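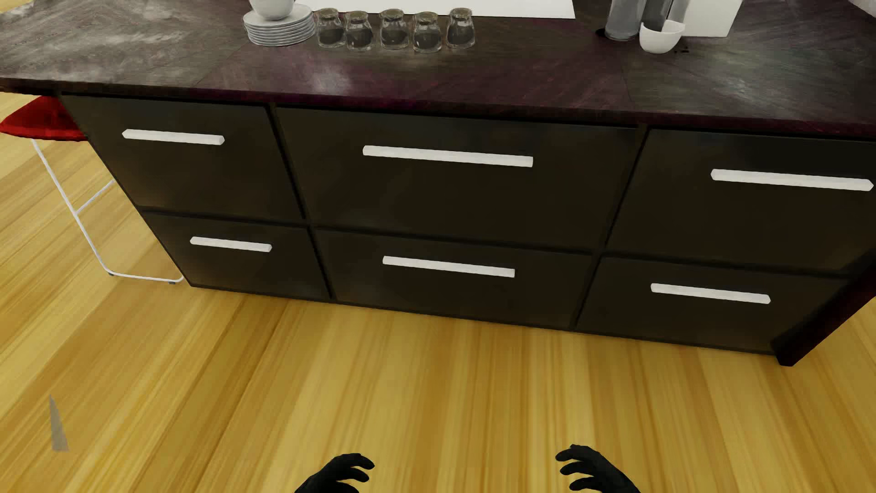
A simulated kitchen used to test household robots. The island has six drawers, with plates and glasses on the counter.

Home robots still struggle to put the dishes away

By Rhys Prendergast
16 February 2019

Putting away a stack of clean plates takes most people a minute or two. For the two-handed robots being tested by the software firm Ukora, it remains a job that goes wrong more often than it goes right.

The company published results this week from a round of trials in which a computer-controlled robot was asked to carry out ordinary kitchen chores. The trials were run in simulation, in kitchens that exist only as software. Out of 806 attempts, the robot finished the chore it was given 234 times without help.

Ukora sells planning software to companies that build robot arms and hands. It does not make robots itself. The trials were carried out with Vollthorpe, a maker of kitchen cabinets that wants to know whether its drawers and handles will suit machines as well as people.

The 12 chores on the list included opening a drawer, moving a bowl from one side of a counter to the other, turning a glass right side up and clearing a counter so it could be wiped. Each chore was tried in eight kitchen layouts. Some had a long island with drawers on one side and seating on the other, and some had nothing more than a short run of cabinets along a wall.

Drawers were the best result. The robot usually managed to find a bar handle, close its fingers on it and pull. Long handles were easier than short ones, and drawers near the floor gave more trouble than those just under the countertop. In several failed runs the robot stood too close and pulled the drawer against its own body.

Clear glass was the worst. The software works out where things are from camera views, and a tumbler on a dark, shiny counter can be hard to separate from the surface behind it. The robot often reached for a spot slightly behind the glass, or knocked a neighboring one while lifting the one it wanted. Glasses standing close together were harder than glasses set apart.

Plates caused a different problem. A stack has thin edges with little room between them, and the fingers tended to pick up two plates when asked for one. With a bowl resting on top of the stack, the robot had to move the bowl first, and it did not always work that out. In some runs it tried to lift everything together.

"The single movements are in decent shape," the company said in a written statement with the results. "Putting eight or nine of them in the right order is where we lose the run."

A chore was marked as failed if anything fell, if the robot stopped for too long, or if it reported being done when it was not. The last kind of failure is the one Ukora says it wants to fix first. A robot that stops and asks for help is a nuisance, the company said, but one that walks away from an open drawer is a hazard.

Results in simulation do not carry over directly to real kitchens. Simulated plates have no grease on them, and simulated drawers do not stick in damp weather. Lighting and reflections can be copied fairly well, but soft things such as dish towels and sponges are much harder to get right, and the trials left them out.

The attraction is cost. A dropped glass in software can be put back at once, and many kitchens can run at the same time on a group of computers. Ukora said all the attempts in the published results were made without a physical robot being switched on.

Shops and warehouses may see useful machines before homes do. Hägglund, a chain that sells tableware and cookware, has been trying a single-arm machine in its stockroom to move boxed goods from carts to shelves. Boxes have flat sides and known sizes, and the shelves stay where they are. The chain said the machine handles sealed cartons well enough to be left alone for part of a shift, but unpacking and setting out loose dishes is still done by staff.

A home offers none of that order. Stools get moved, drawers are left half open and the counter is rarely laid out the same way twice. Price is another barrier, and none of the companies involved has named a figure for a household model.

Vollthorpe said it had no plans to sell cabinets designed for robots. It did say that the trials had led it to look again at the length of the handles on its lower drawers – a change it was already considering for older customers.

The next stage will use a real kitchen at a test site in Esik, with real dishes and a pair of robot hands. Work there is due to begin in August. Ukora plans to start with the drawers and bring in the glassware later, and it will use the same 12 chores so the two sets of results can be compared.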